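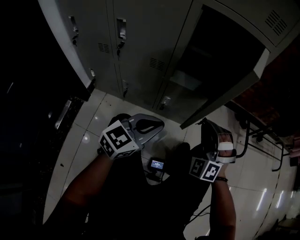 Figure 3. Locker task, head view. The operator holds one gripper in each hand in front of the locker bank; one door is open.

4.2 Locker opening and stowing

The locker task was added in February, after the first round of kitchen and laundry trials had been scored. It was chosen as a storage chore that turns up in workplaces as often as in homes, and as a test of small hardware. A person opens a locker without much thought. For a machine, the same job calls for locating a latch a few centimetres wide, placing two fingers on it, pulling along a path set by a hinge that cannot be seen directly, and then keeping the door out of the way while the other hand works inside the compartment.

Demonstrations were recorded with the Jitel handheld grippers described in Section 3. The marker cubes above each hand give the pose of the gripper in the head view (Figure 3), and the finger opening is logged separately. No robot arm is present during recording. The policy trained on these demonstrations was then run on the Picard two-arm platform, which carries fingers of the same shape and length. We refer to the full set as Plernport, after the building in which most of it was collected.

Plernport contains 2,535 demonstrations over 9 chores, of which 223 are locker demonstrations. Each locker demonstration has 3 stages: open the door, place or remove one item, and close the door until the latch catches. Demonstrations in which the operator dropped the item were kept and labelled. Those in which a marker cube was hidden from the head camera for longer than the tracking filter allows were removed before the totals given here.

Scoring was done by stage. A trial that opened the door but failed to place the item received credit for the first stage only. We prefer this to a single pass or fail mark, as the stages fail for different reasons and a combined score hides the weak one. The operator's own demonstrations were scored with the same sheet, so that the human and machine results can be read side by side.

4.2.1 Behaviour by stage

Opening was the least reliable stage. The latches are recessed metal handles and the fingers have little room beside them. In failed trials the usual pattern was a grasp that looked correct from the head view but had closed on the front face of the latch, so that the fingers slid off as soon as the arm began to pull. Adding a wrist camera reduced these failures. It did not remove them, and the policy rarely tried again from a different angle. It tended to repeat the same approach until the time limit was reached.

Keys are a further difficulty. A key hanging in its lock just below a latch lies close to the path of the lower finger. Operators steered around it, often with a slight turn of the wrist that is plain in the recordings. The policy copied the turn but applied it to doors without a key as well, where it served no purpose and sometimes spoiled the grasp. We did not ask the policy to turn a key at any point, and the results should not be read as covering locked doors.

Placing an item went better once the door was open. The inside of an open compartment is dark compared with the doors and the white floor, and the head camera sets its exposure for the brighter areas. The policy could usually find the opening but had a poor sense of depth beyond it. Items were released short of the back wall, and in a smaller share of trials they were lowered onto the front edge of the shelf. A fixed lamp beside the platform improved the second case. We report results without the lamp in the main table, as few change rooms or shop floors would have one.

Closing was the simplest stage to learn and the easiest to judge. The door needs a push in a broad region and the hinge does the rest. Most remaining errors came from stopping too early, with the door resting against the latch.

4.2.2 Glare and floor contact

Glossy floor tiles return bright patches from the ceiling lights. These patches move across the tiles as the head turns, and an early version of the tracker picked them up as marker corners. The fault was corrected in the Fladulis tracking software, version dated 9 Mar 2021, and all locker recordings were processed again with that release. Lower-row doors remain harder than upper-row doors. The operator has to bend, the head view tilts, and the forearm is more likely to cover the latch at the moment of contact.

4.2.3 Is the chore within reach?

On this evidence, a two-arm machine can close a locker and can put a small item into one that is already open, provided a person is nearby to deal with the failures. It cannot yet be left to work along a bank of lockers by itself. The limiting step is the first few seconds at the latch – a matter of contact and feel more than of planning. Operators adjusted their grip by small amounts after touching the metal, and the present grippers do not record force, so this part of the skill is only partly captured by the data.

Speed is a separate matter. Even in successful trials the platform paused before contact and moved slowly during the pull. For overnight tidying this may be acceptable. For a shared room with people waiting at the next door, it is not. A version of the grippers with force sensing in the finger pads is being tested, and the locker task will be repeated with it using the same doors and the same scoring sheet.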